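工单处理记录：库存系统夜间对账后出库数量重复扣减

2022年10月21日
信息服务部 技术支持组

报障单位：Prorkitz 物料管理科
涉及系统：Kundness 库存管理系统（服务端及网页端）、Masilela 数据接口
优先级：高
当前状态：已恢复，转入观察

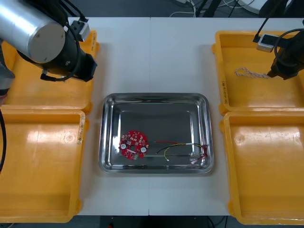
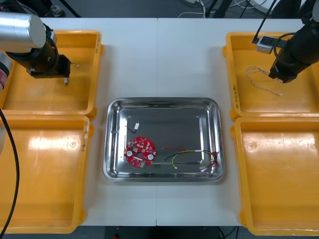 工作台，台面两侧为黄色塑料盒。

一、故障申报内容

物料管理科来单称，早班人员登录 Kundness 系统后，发现部分小件物料的可用库存低于实物库存，个别物料显示为负数。经该科与纸质领料单逐笔比对，负数物料的差额均等于前一日的出库数量，初步怀疑同一张出库单被扣减两次。申报人同时反映，网页端“出入库明细”页面只显示一条出库记录，与库存余额对不上，无法自行冲销。

该科要求在当日盘点开始前答复能否继续使用系统开单。

二、受理与初步处置

技术支持组受理后，首先建议物料管理科暂停小件物料的系统出库，改用纸质领料单，待数据核实后统一补录。大件物料及成品库未见异常，照常使用系统。

同时采取以下措施：

1. 暂停当晚的夜间对账任务，避免差错继续扩大。
2. 对库存余额表、出入库流水表和接口日志表各做一份完整备份，备份文件存放于信息服务部专用存储，未经批准不得覆盖。
3. 关闭库存预警的自动请购功能。负库存会触发请购，已生成的请购单由采购科人工拦截，尚未发往供应商。

三、排查过程

（一）前端与操作环节

支持组调取了操作日志，未发现同一用户对同一出库单重复提交的情况。页面提交按钮在点击后即转为不可用状态，在测试环境中连续快速点击，也只产生一条流水。网页端环节予以排除。

物料管理科曾提出，是否与扫码枪重复读码有关。经核对，扫码重复只会影响单据行内的数量，并会在明细页面如实显示。本次明细页面的数量与纸质单据一致，与上述情形不符，予以排除。

（二）数据库余额计算

对抽取的物料按流水重新汇总，所得余额与实物库存一致，说明流水表本身正确，问题出在余额表。余额表的更新来源有两处：一是出库审核时的即时扣减，二是夜间对账任务对“未确认扣减”单据的补扣。支持组据此将排查范围缩小到夜间对账任务。

（三）夜间对账任务

查看任务日志，该任务在执行过程中出现一次超时中断，随后由调度程序自动重新启动。日志节录如下：

对账任务启动，读取待确认单据
分批处理，每批 20 张
等待 Masilela 接口返回确认
超过 600 秒未收到返回，任务中断
调度程序重新启动任务
读取待确认单据
对账任务正常结束

从日志可见，任务首次运行时已对部分批次完成补扣，但“已确认”标记须待接口返回后才写入。接口未按时返回，标记没有写入，重新启动后的任务便将同一批单据再次读取并补扣。补扣操作直接更新余额表，不生成流水，故明细页面看不到第二次扣减。

（四）Masilela 接口

接口服务器的运行日志显示，故障时段内接口服务没有停止，但响应明显变慢。进一步检查发现，接口服务器的日志分区剩余空间不足，写日志时反复等待。该分区的清理计划在 3 月系统升级时被迁移到新的计划任务目录，迁移后所用账户没有删除旧日志的权限，清理动作每次均以失败结束，但任务状态仍显示为“已完成”，因此未产生告警。

四、原因认定

直接原因：夜间对账任务中断重启后，对已补扣但未标记的单据再次补扣，程序缺少重复处理的判断。

诱发原因：Masilela 接口服务器日志分区空间不足，接口返回超时。

管理原因：升级后的验收清单只核对了计划任务的运行状态，没有核对清理结果；日志分区未纳入日常容量巡检。

五、数据修复

受影响的出库单约 70 张，全部属于小件物料。修复工作由技术支持组与物料管理科共同完成，步骤如下：

1. 在测试环境恢复备份，按流水重新计算余额，生成差异清单。
2. 物料管理科对差异清单逐行签认。清单中有两行与纸质单据不符，经查为领料后当日退料、退料单尚未审核，不属于本次故障，已由该科另行处理并从清单中剔除。
3. 在正式环境执行余额修正，每一笔修正均生成调整流水，备注栏填写本工单编号，便于日后审计查询。
4. 执行后再次汇总比对，余额与流水一致。
5. 物料管理科抽盘负库存物料，账实相符。

暂停期间形成的纸质领料单，由物料管理科按实际领料时间补录。补录时应在单据类型中选择“补录出库”，不得使用普通出库类型，以免影响当日领用统计。

六、系统处置

（一）清理接口服务器过期日志，更正清理任务所用账户的权限，手动执行一次并确认旧文件已删除。

（二）调整对账任务的处理顺序，由“先补扣、后等待接口、再标记”改为“补扣与标记在同一事务内完成，接口确认另行记录”。此项修改已在测试环境验证：人为中断任务后重新启动，未再出现重复补扣。

（三）取消调度程序对该任务的自动重启。任务中断时，由值班人员查看日志后手动启动。待上述修改在正式环境稳定运行后，再研究是否恢复自动重启。

（四）恢复库存预警的自动请购功能。恢复前已由采购科确认，误生成的请购单全部作废。

七、申报单位追加询问及答复

询问：本次修正是否影响已出具的月度领用报表？
答复：不影响。月度领用报表取自流水表，流水表数据未受损。库存周转报表取自余额表，如当日早晨曾导出，请作废后重新导出。

询问：物料管理科使用的 Varnura 标签打印程序当天也曾报错，是否为同一原因？
答复：该程序在打印前会查询可用库存，库存为负时拒绝打印，并提示“数据无效”。余额修正后已可正常打印，无须重新安装。该提示文字不易理解，已转请程序维护方修改，修改时间另行通知。

询问：能否在明细页面显示补扣记录？
答复：可以实现，但涉及页面及报表口径调整，不在本工单范围内。请物料管理科按需求变更流程另行提交申请，并附使用部门意见。

询问：盘点能否按原计划进行？
答复：可以。建议盘点前先完成全部纸质单据补录，并重新生成盘点表。故障期间打印的盘点表请收回销毁。

八、后续事项

1. 信息服务部将接口服务器各分区纳入容量巡检，剩余空间低于规定值时通知值班人员。
2. 修订系统升级验收清单，凡涉及清理、归档、备份类计划任务的，验收时须检查实际产出，不得仅以任务状态为准。
3. 技术支持组核查其他使用相同调度方式的任务，重点为成品库对账和供应商对账，核查结果以补充记录形式附于本工单之后。
4. 物料管理科在观察期内每日早班核对负库存清单，发现异常立即通过工单系统申报，请勿自行修改余额或以虚拟入库方式冲平。

观察期内如未再出现同类差异，本工单由技术支持组提请关闭，关闭前须经物料管理科书面确认。备份文件保留至工单关闭后的下一次年度审计结束。

处理部门：信息服务部 技术支持组
会签部门：物料管理科、采购科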